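Recalage des pinces sur l'humanoïde Govero avant un cycle de pliage

Procédure d'atelier, Rinditz. Rédaction : Leire Cuesta. Mise à jour : 12 juillet 2019

À effectuer après tout démontage d'un poignet, ou lorsque les deux pinces ne ferment plus au même instant.

1. Mettre le robot debout, pieds parallèles, arrêt d'urgence à portée de main. Écarter les câbles posés au sol de la zone d'appui.

2. Couper la puissance des bras. Contrôler le serrage des vis du module de poignet, puis le verrouillage du connecteur. La boucle de câble doit rester libre sur toute la rotation.

3. Rétablir la puissance et lancer la prise d'origine, bras gauche puis bras droit. Le code 1798 signale un codeur non initialisé : recommencer l'étape 2 sur le bras concerné. 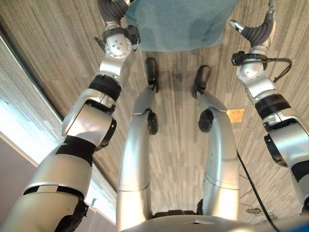
4. Charger le programme d'essai textile, vitesse réduite. Présenter le tissu aux deux pinces et commander la fermeture. Maintenir la prise 200 secondes, bras immobiles. En cas de glissement d'un côté, augmenter la consigne d'effort de ce côté de 2 points et reprendre l'essai.

5. Enregistrer les décalages dans le profil actif. Sans enregistrement, ils sont perdus à la mise hors tension.

Si le défaut persiste, transmettre le journal à Veikko Laaksonen avant tout remplacement de doigt.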